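Entretien des plateaux et plans de travail en bois huilé

Fiche pratique n° 32 – atelier Borbély

Un plan de travail huilé se reprend localement, sans ponçage intégral, à condition d'intervenir avant que la fibre ne grise. Le test est simple : déposer quelques gouttes d'eau et attendre cinq minutes. Si l'eau perle, ne rien faire. Si elle pénètre et fonce le bois, la saturation en huile est insuffisante.

Nettoyage préalable

Savon noir dilué, éponge non abrasive, passage dans le sens du fil. Proscrire la soude, l'ammoniaque et les poudres à récurer. Rincer à l'eau claire, essuyer aussitôt, laisser sécher une nuit. Sur chêne et châtaignier, ne jamais laisser de laine d'acier ni de couvercle en fer sur une surface humide – les tanins réagissent et la tache noire descend à plusieurs dixièmes de millimètre.

Pour le dégraissage et l'égrenage, porter un masque, attacher les cheveux longs et préférer un vêtement qui ne craint rien.

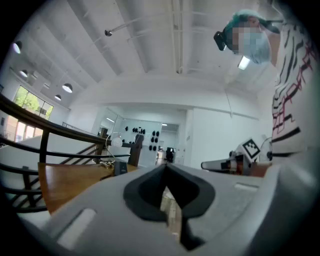 Cheveux teints en vert, chemise blanche à motifs noirs et rouges.

Égrenage

Grain 180 sur les zones marquées, puis 240 sur l'ensemble. Ne pas dépasser le 240 : un bois trop fermé absorbe mal l'huile et le film reste poisseux. Déborder de dix centimètres autour de la tache pour éviter l'effet de cuvette. Aspirer, puis passer un chiffon de coton légèrement humide. Le bois relève sa fibre ; un dernier passage à la main, sans appuyer, suffit.

Application de l'huile

Température de la pièce entre 15 et 25 °C. Étaler une couche mince au chiffon non pelucheux ou à la brosse plate. Attendre vingt minutes, retirer tout l'excédent. Une huile laissée en surface ne durcit pas correctement et retient la poussière. Deuxième couche le lendemain, troisième seulement sur bois de bout.

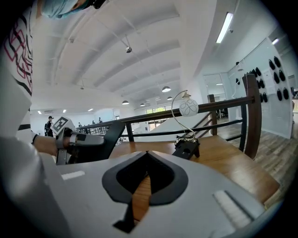

Les chants et le pourtour de l'évier demandent une couche de plus que le dessus. Penser également à la sous-face : un panneau huilé d'un seul côté finit par tuiler, surtout en février, lorsque le chauffage assèche l'air.

Chiffons imbibés : risque d'auto-inflammation. Les plonger dans l'eau ou les étendre à plat dehors avant de les jeter. Ne pas les rouler en boule.

Remise en service : 24 heures pour un usage léger, sept jours avant tout contact prolongé avec l'eau.

Fiche relue par Etelka Kerekes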